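Pukarari Two-Arm Folding Cell
Set-up and Care Guide
Section 4: Setting up on a soft surface

Most people begin with the arms over a hard table, and very sensible that is too. Sooner or later, though, you will want them working over something that gives a little, such as a sofa seat or a bed, and this section takes you through the change. Please read it all the way to the end before you switch anything on. It is rather a long section, and we make no apology for that, as most of the calls we get about soft surfaces come down to one of the early steps having been skipped in the excitement.

You will need: the Harb hex keys from the lid of the case, the Sokberg height gauge, a packet of reusable cable ties, a lint-free cloth, and two or three garments you don't mind having picked up and put down all afternoon.

4.1 Placing the cell

1. Press the emergency stop and leave it pressed. It stays that way until step 12.

2. Choose a seat that is firm enough to spring back when you lean on it with a flat hand. If your hand leaves a hollow, the fingers will too, and the height setting will drift as you work.

3. Bring the base up to the front of the seat and lock both castors on each side. Give it a good push with your hip. If it moves at all, check the locks again before going any further.

4. Clear away anything loose in the working area: remote controls, coins, pens, the cat. Run a hand down the crease at the back of the seat as well, where all sorts of small things like to hide.

Note: Back cushions can stay where they are so long as they stand up by themselves. If one keeps slumping forward, take it off and put it in another room.

4.2 Checking the grippers and cables

5. Look at each mounting plate in turn. It should sit flush against the arm with no daylight showing underneath. If there is a gap, undo the four screws by half a turn each, press the plate home and tighten them again, working corner to corner.

6. Wipe the fingers with the dry cloth, paying particular attention to the tips. Fluff gathers there faster than you would believe -- fleece is the worst offender by a long way -- and a fluffy tip will slide off a hem that a clean one holds nicely.

7. Check that the teal connector on each gripper is pushed fully in. There is a small click, easier to feel than to hear.

8. Follow the cable down from the connector with your fingers and make sure it has enough slack for the wrist to turn both ways. Tie it to the arm lower down, leaving the wrist free. A cable pulled tight will work perfectly well for an hour or so and then start dropping out whenever the arm reaches for the far side of the seat, and you will go nearly mad trying to find out why.

CAUTION: Never pull a connector out by its cable. Hold the plug itself, and only with the emergency stop pressed.

4.3 Setting the finger height

On a table, the fingers can come right down to the surface and stop. On upholstery they need to stop a touch sooner, or they will push the fabric of the seat up between them and you will find the arm trying to pick up the sofa.

9. Smooth the seat flat with your hand and stand the height gauge in the middle of it. Let it settle while you count slowly to ten.

10. On the control tablet, open Surfaces, choose Soft, and set the clearance to 2 mm. This suits nearly every woven cover we have tried. Thick corduroy may want more.

11. Set the travel speed to 125 for the first run. The full setting is 311, and you are welcome to work up to it later, but please do not start there. A slow arm gives you time to see what it is about to do.

12. Stand clear, twist the emergency stop to release it, and press Home. Both arms should rise, pause, and come forward with their fingers open. Wait for the lights on the arms to settle before you touch the tablet again.

WARNING: Keep hands, hair, scarves and lanyards away from the seat whenever the emergency stop is released. Somebody should always be within reach of the button.

4.4 First pick-up

13. Press the emergency stop again and lay one garment in the middle of the seat. A sports jersey is a very good thing to learn with. The cloth is light, it bunches readily, and contrasting trim along a hem gives you an edge you can follow by eye. Don't fuss over how it lies. A garment dropped in a heap is a fairer test than one you have lovingly arranged.

14. Put any second garment well over to one side, so that the fingers don't catch two things at once.

15. Release the stop, choose Approach Only on the tablet, and watch where the finger tips come to rest. You want them open, near an edge or a fold, and pointing at cloth you would be happy for them to take hold of. Check from above and from each wrist view, as the angles can tell you quite different things.

Finger positions around a red jersey on a grey seat, two wrist views and then one from above:

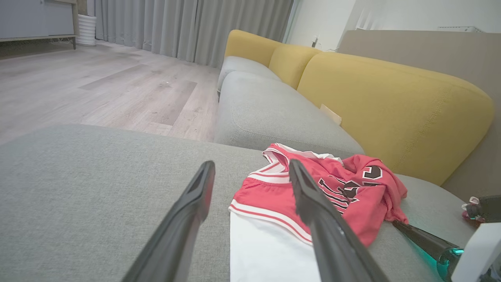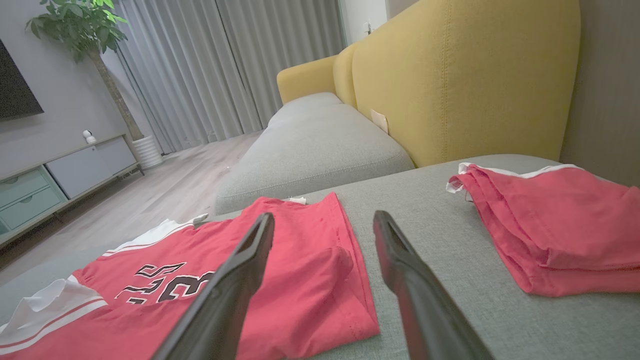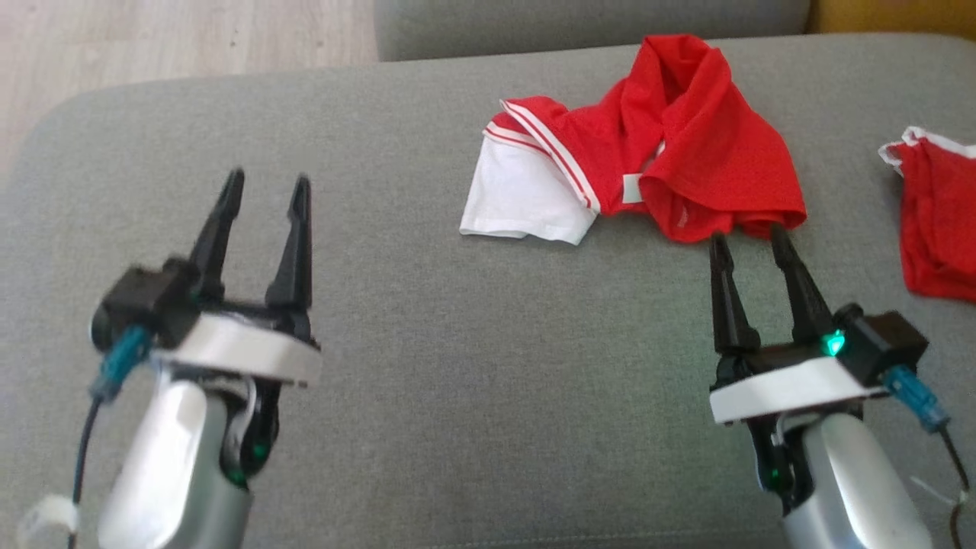

16. If you are content with the position, press Close. The fingers will come together and hold, and the arm won't lift until you tell it to. Tug the cloth gently using the wooden tongs supplied (not your fingers, please). It should resist.

17. Press Lift. Should the garment slip away, lower the arm, open the gripper and go back to step 15. Try a thicker part of the hem before you think of changing any settings. If it slips three times running, clean the tips again.

18. Should the seat cover lift along with the garment, raise the clearance by the smallest step the tablet allows and try once more.

Note: The tablet remembers one soft surface at a time. If you move the cell to a different seat, repeat steps 9 and 10, even if the two seats look the same to you. Cushions wear at different rates, and the one everybody sits on is always lower.

4.5 Looking after the cell on soft surfaces

Wipe the finger tips at the start of each session and whenever you change from one kind of cloth to another. Check the cable ties once a week -- they do creep.

The finger pads are good for 2000 grips on ordinary clothing. The tablet keeps the tally for you and shows a small yellow spanner when they are due. Replacement pads come in pairs, and both fingers on a gripper should be done together, otherwise they will meet unevenly and the cloth will twist as it is lifted. The Curasham service desk can send pads out by post, and will want the number printed inside the lid of the case.

When you have finished for the day, send both arms home, press the emergency stop, and let the base stand for a few minutes before you put the dust cover on. Part-worn pads can be left fitted overnight. To go back to working over a table, open Surfaces, choose Hard, and carry on from Section 3, step 6.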